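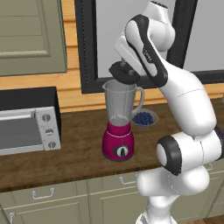

2024-02-23, after the service

Back from Brisbridge and I still have my coat on. The chapel was full, which Nkechi would have called suspicious. She always said half the people at a funeral come for the sandwiches, and I counted 31 of them in the first two rows alone who I'd never heard her mention.

Nkechi Ogundipe. I've written the name down so it's in here somewhere with the right spelling, because the program got it wrong twice.

Ulises Montecinos gave the eulogy. He called her patient. I shared an office with her for 8 years at Tenport and I would not have picked that word. She hung up on people. She once mailed a birthday card back to Bashir with the grammar fixed. I don't see why dying has to sand all that off a person, but everyone nodded, so maybe they knew somebody else.

The minister said she is at peace now. How would he know? He met her in August, for what, an hour? I did sing, though. Badly.

Ulises wants to put up a bench with her name on it, out by the water at Treltent. The quote is $1275 and he already has me down for a share. I said I'd think about it. She hated sitting outside. She hated the water too, come to that, it was the smell.

Bashir drove me home and we didn't talk much. He asked if I was sleeping and I said yes, and he let that go by.

Her number is still in my phone. There are 2 voicemails I never played, probably about the parking. I'm not going to play them tonight.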